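Druckdaten für Werbeartikel richtig anlegen: Gravur, Tampondruck und Prägung

Stand: October 18, 2018

Die Anleitung gilt für Logos und Schriftzüge auf Schreibgeräten, Schlüsselanhängern, Notizbüchern und Metallschildern. Für Textilien gelten andere Vorgaben, siehe Merkblatt Stickerei.

1. Dateiformat prüfen

Benötigt wird eine Vektordatei (PDF, EPS oder AI). Ein in ein PDF eingebettetes JPG bleibt ein Pixelbild. Zur Kontrolle die Ansicht stark vergrößern: Kanten müssen glatt bleiben. Liegt nur ein Pixelbild vor, muss es nachgezeichnet werden. Als Vorlage genügen dafür 1000 Pixel Kantenlänge, bei feinen Serifen besser mehr.

2. Schriften umwandeln

Alle Texte in Pfade umwandeln. Vorher eine bearbeitbare Kopie sichern, Korrekturen sind danach nur noch umständlich möglich. Beim Auftrag Ďurica fehlte in der gelieferten Schrift das Zeichen mit Hatschek, das Programm setzte stillschweigend eine Ersatzschrift ein. Sonderzeichen daher einzeln vergleichen.

3. Strichstärken festlegen

Lasergravur auf eloxiertem Aluminium verträgt feine Linien. Tampondruck läuft bei engen Innenräumen zu -- vor allem bei den Buchstaben a, e und s. Für die Blindprägung auf Kunstleder die Linien nochmals verstärken und Verläufe entfernen. Negativschrift immer eine Stufe kräftiger anlegen als Positivschrift.

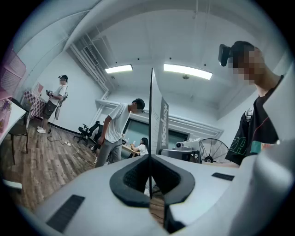 4. Farben zuweisen

Im Tampondruck sind höchstens 2 Sonderfarben vorgesehen. Jede Farbe liegt auf einer eigenen Ebene und trägt den Namen des Farbtons. CMYK-Werte werden nicht automatisch umgerechnet. Bei Gravur und Blindprägung die Datei vollständig in Schwarz anlegen, ohne Graustufen und Transparenzen.

5. Stand und Druckfläche

Die maximale Druckfläche steht im Datenblatt des Artikels. Beim Kugelschreiber Bedon ist sie 11 mm hoch; Clip und Drücker sind bereits berücksichtigt. Die Leserichtung angeben: Clip links oder Clip rechts. Fehlt die Angabe, wird mit Clip links produziert.

6. Freigabe

Der Korrekturabzug wird als PDF verschickt und ist schriftlich freizugeben. Ab einer Auflage von 460 Stück wird zusätzlich ein Andruckmuster gefertigt, bei kleineren Mengen nur auf Bestellung. Änderungen nach der Freigabe -- auch reine Textkorrekturen -- erfordern ein neues Klischee.

Rückfragen zur Datenprüfung: Ülle Kairys, Druckvorstufe, Werk Drernstead. Muster bitte an Cameron Hollis, Versand Prusach, adressieren und die Auftragsnummer außen auf dem Paket vermerken.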